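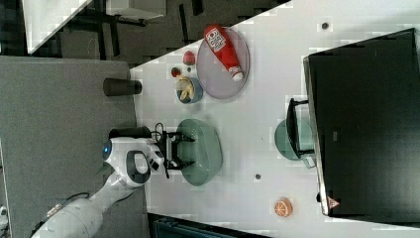

Open day at the Kallotcombe workshop

Filed under: Visits and open days

Jul 10, 2024

Skultik opened its Kallotcombe workshop to the public this month, and 476 people came through over the afternoon. Groups were taken in by Tamsin Ridgeway, who runs the test benches, and each group got a short talk before seeing an arm at work. The pictures are listed by bench.

Bench one: table clearing

The white arm with its two-fingered gripper over the green oval basket. The red squeeze bottle is on its side on the round plate, with the small blue bowl next to it. The little orange ball with white stripes is over by the monitor side of the table.

The task at this bench is sorting things from a tabletop, and the objects are changed between groups. Visitors could suggest what went out next. Soft items are the hardest to set up for, according to Tamsin, and bottles lying down are harder than bottles standing up. The blue light on the wrist was asked about more than anything else. Several of the younger visitors wanted to know if the arm could throw the ball. It is not set up to do that.

Dwayne Baptiste answered questions on the software, which is called Prerkari. It was written in the workshop and has been in use on the benches for 37 weeks. A new task usually needs 1,000 practice runs before it is shown to anyone, and the clearing task has had 2,000. He also kept a sheet for people who wanted to come back for a longer session with the programming side. Names are still being taken at the front desk.

The talks were held in the Lindgren room upstairs. Seats ran short for the second one and it was given again at the end of the afternoon for those who had missed it. The notes handed out are the same for both.

School groups can book a visit during term time. Please give the age of the pupils when you write, and say if anyone needs the lift.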